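Stop changing the sort code at the kerb

26 Apr 2019

Covham council has now changed its household recycling instructions for the second time since last August. The new sheet asks residents to separate rigid plastics by resin number, to keep lids off bottles, and to place soft film in a tied bag on top of the load. Metside, which sends its material to the same processing plant, asks for none of this. One plant, two sets of rules, and a contamination rate that both councils describe as disappointing.

My view is that the rules are the fault, and that the remedy is to have fewer of them.

A kerbside sorting scheme is a classification system operated by untrained people under poor conditions. The operator is holding a wet yoghurt tub, the bin is outside, and the reference document is under a magnet on the fridge. Error in such a system depends on the number of categories, on how clearly the categories differ, and on how long they stay the same. Covham has managed to worsen all three at once.

Take resin numbers. They were devised for manufacturers and recyclers, and they are moulded into the base of a container at a size many people over 50 cannot read without glasses. A clear number 1 tray and a clear number 5 tray look alike on the kitchen bench. Asking a household to tell them apart moves a technical task from a plant with optical equipment to a person with a torch. The council's own leaflet runs to 25 separate item types, and at least two of them (coffee pods and "composite cartons") appear under different headings on the front and the back. 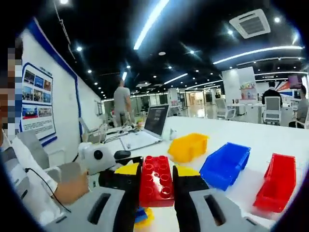
The usual defence is that people will learn. Some will. But learning requires feedback, and the kerb provides almost none. A truck on the Vireck Road run empties roughly 161 bins before it returns to the depot, and by then no item can be traced to the house it came from. The resident who has been putting film in the wrong place for six months receives no correction. What she receives is a new leaflet, addressed to everyone, which reverses part of the old one.

Colour is the one part of the present scheme that works, and it should be protected. A coloured lid can be seen from across a yard, it needs no translation, and a child can use it. Covham proposes to drop the lid colours when the current bins wear out and to rely on printed labels. The saving is small. Labels fade in full sun, and the replacement cost does not appear in the Tesfamariam report on which the proposal rests.

I would ask for the following. Containers in one bin, paper in another, everything else in the third. The same lid colours in Covham and Metside. No change to the list for five years unless the plant itself changes its process -- and in that case, one notice to both councils, sent in the same week. Resin sorting should be done at the plant and paid for openly through the rates.

That will mean some recoverable plastic is lost in the first year. I think the loss is worth accepting. Material that arrives in a predictable state can be priced and sold under contract, and at present neither council can say what its trucks will be carrying next month.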